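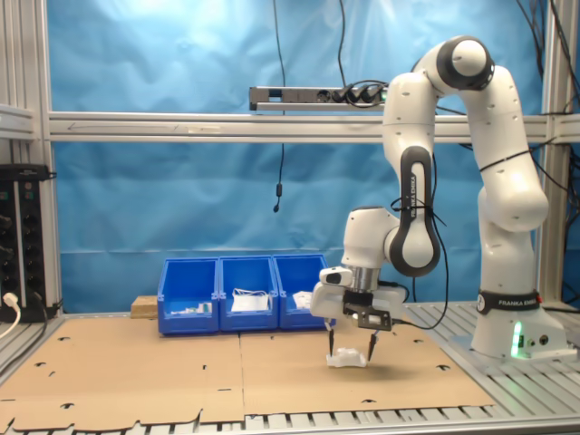

# Cletley Word List

Search this site Go

Data card, August release. Cletley is a list of regional words for weather, paths and field edges, taken from parish newsletters. Each row holds a headword, a part of speech, a gloss and the newsletter it came from.

## Contents

The main file has 748 headwords. A second file holds 94 spelling variants, each linked to its headword by ID. Files are tab-separated, UTF-8, with one header row.

## Known problems

Glosses for 18 entries are missing - the source pages were torn. Plurals are listed only where irregular. The field "region" uses four codes, explained in regions.txt. 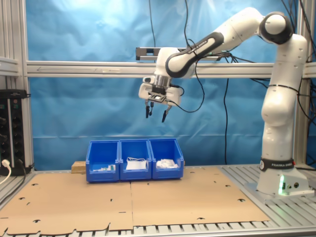

Dušan Jurčo writes that the variants file should keep the original capitals, as lowercasing merges place names with common nouns. The next release will store both forms in separate columns.

## Use

Load the main file first, then join the variants on ID. Do not sort on headword before joining if your tool drops diacritics.

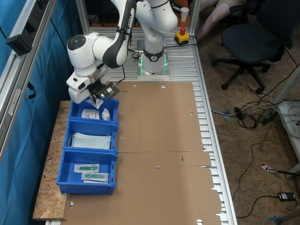 Robot arm holding a small clear packet at a blue bin.

Related items

- Banska place names
- Gumura spelling tables
- Tăng tone marks, notes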